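**Pre-Acceptance Inspection Checklist – Hand-Held Gripper Kit (pair)**

Product under review: Arkus hand-held gripper kit, supplied by Stindis
Site: Burnmont
Inspector: Raimonds Stankevičius
Date: 20 June 2025

Mark each item Pass, Fail or Hold. Comments are required for Fail and Hold.

## A. Before handling

- [x] Both devices received with serial cards. **Pass**
- [x] Operator instructions supplied in English. **Pass**
- [ ] Spare grip pads included. **Fail.** The packing list shows 8 pads; none were in the carton. Stindis has been notified.
- [x] Housing free of sharp edges where the hand rests. **Pass**

## B. Jaws and linkages

- [x] Pivot screws seated and flush. **Pass**
- [x] Grip pads fully bonded along the inner faces. **Pass**
- [ ] Pinch points marked. **Hold.** The manual mentions the linkage on page 11, but the device carries no warning label. Symonenko, as reviewing party, asks for one on each side.

The thin-object task uses chopsticks and a divided organizer on a cloth-covered table. Operators must keep their free hand clear of the jaws while closing them. 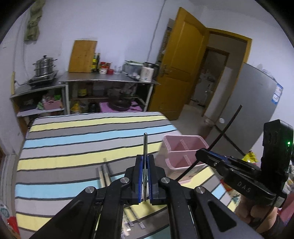 *Item B, thin-object task: metal chopstick held between the blue grip pads; second device at right over the pink organizer.*

Slender items are to be gripped between the pads and never against the bare linkage. Long items should be pointed away from the face of anyone seated at the table.

## C. Cables and work area

- [x] Cable strain relief intact. **Pass**
- [ ] Cable routing. **Hold.** Cables should not hang where a sleeve or chair can catch them. Clips to be fitted before the next session.
- [x] Cooktop and kettle off during use of the kit. **Pass.** Confirmed by the inspector before start.
- [x] Walkway to the door clear for the operator. **Pass**

## D. Operator comfort

- [x] Rest break after 31 minutes of continuous use. **Pass**
- [ ] Weight acceptable for smaller hands. **Hold.** One operator reported wrist strain – a second opinion is requested.

**Status:** Conditional. Open items in A, B, C and D must be closed in writing within 10 working days. The kit may be used under supervision until then.

Signed: R. Stankevičius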